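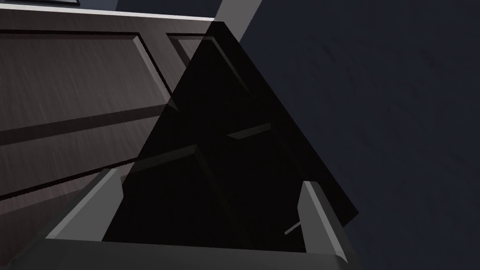 Dark brown cabinet front, pale trim along the top edge

Painting over dark wood-grain cabinets – do I really have to sand every groove?

Marjatta Heinonen
Posted in Kitchens and Joinery

Hello all, I've been reading this site for years and have finally got a problem of my own! We moved to Molton in February and the kitchen came with dark brown wood-grain cabinets, with panelled fronts and bevelled mouldings round every panel. They're solid enough and the doors hang straight, so I can't bring myself to rip them out, but the room gets very little sun after dinner time and I'd love them in a soft cream or maybe a sage green.

My worry is the mouldings. I did a test on the inside of one door with a sanding block and the flat bits were fine, but I couldn't get into the bevels at all without rubbing the corners bare. A local firm quoted me 225 pounds just to prep and prime the base units, and I'd sooner spend that on a decent tap. My sister-in-law swears you can skip sanding altogether if you buy the right primer, and the man in the paint shop looked at me as if I'd suggested painting the cat.

Also, should the doors come off? I've got a small garage with a bench in it, but it's cold out there and my knees aren't what they were.

Thank you in advance, and sorry for going on.

Khalil Harb

Hello Marjatta, and welcome to the posting side of things! I did very nearly the same job two winters ago, so let me save you some bother.

You don't need to sand back to bare wood, and with a wood-grain finish I'd be careful in case it turns out to be a foil or veneer that you could go straight through. All you want is to take the shine off. Wash everything first with sugar soap, then wash it again with plain water, paying most attention to the bits near the cooker and round the handles, where years of fingers have been. Let it dry overnight.
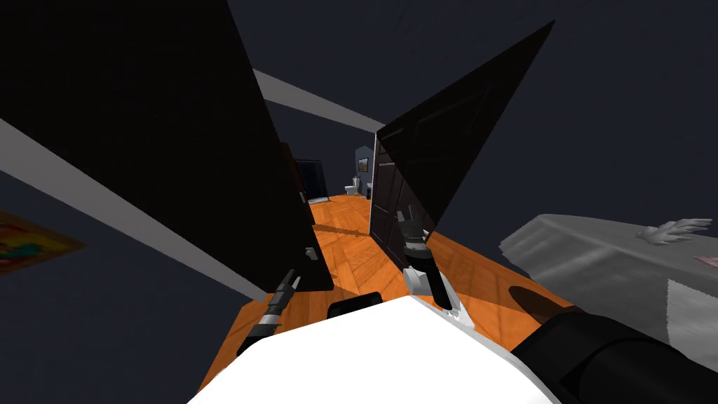

For the mouldings, put the block away and get one of those soft sanding sponges, fine grade, or a grey scouring pad. You can fold either one into the groove and it'll follow the shape. Go lightly over the corners, two or three passes and no more – you'll feel it go from slippery to slightly draggy, and then you can stop.

I used Ploramix adhesion primer, two thin coats, with a small angled brush in the grooves first and a foam roller on the flats straight afterwards while the edges were wet. Don't load the brush up. Paint loves to sit in the bottom corner of a panel and you'll find a drip there the next morning, every time.

Do take the doors off if you can. Number them on masking tape behind the hinge, and put the screws for each door in its own envelope. Bring them indoors to dry if the garage is chilly, even if it means tripping over them for a few days.

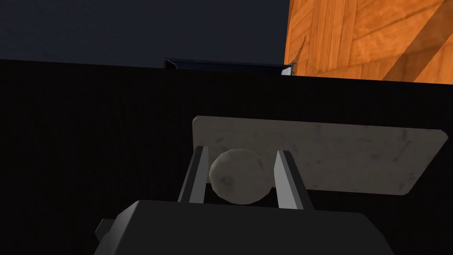 One more thing, leave it a good fortnight before you scrub at the new paint. It feels dry long before it's hard, and I put a lovely thumbnail mark in mine by being impatient. Good luck, and do come back and tell us which colour won!

Najwa Bataineh

Just paint it. I did mine with no sanding and it's been ok so far, bit chipped by the bin.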